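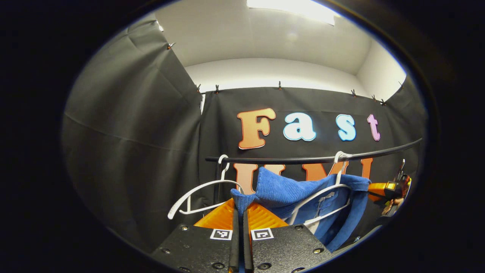

How do I get the musty smell out of my bath towels?
Posted Saturday by Neema Mfaume

Wash them with a cup of white vinegar and no softener, then run them again with your usual soap. I love this trick! Mine came out smelling like nothing at all, even the old ones from Okoth.
Arnout Mertens

Try less soap. I was using way too much.
Jamum33

Last updated: December

Related
Hard water and stiff towels
Cleaning a washer door seal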